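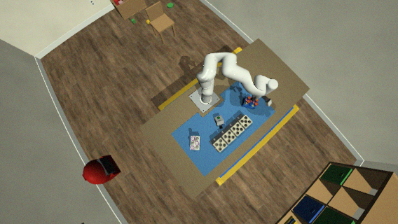 Mestari releases Temba 2, a motion planner for tabletop robot arms

Sat 1 December. Mestari today released Temba 2, the second version of its planning software for single robot arms working at a table. Existing customers can download it at no charge.

Users set up a job in simulation, with the arm, its mounting plate and the parts on the mat, and check the planned path before sending it to hardware. The new version replans when a part is moved and reads scene files from Zulis.

In November the company ran 2,158 simulated pick jobs. Median planning time fell to 23 milliseconds.

"Most of the work went into paths close to the table, where the old planner was slow," said Omolara Haruna, who leads planning software at Mestari.

Temba 2 runs on Linux. Support for Temba 1 continues for two years.

Press contact: Tuấn Mai, Mestari press office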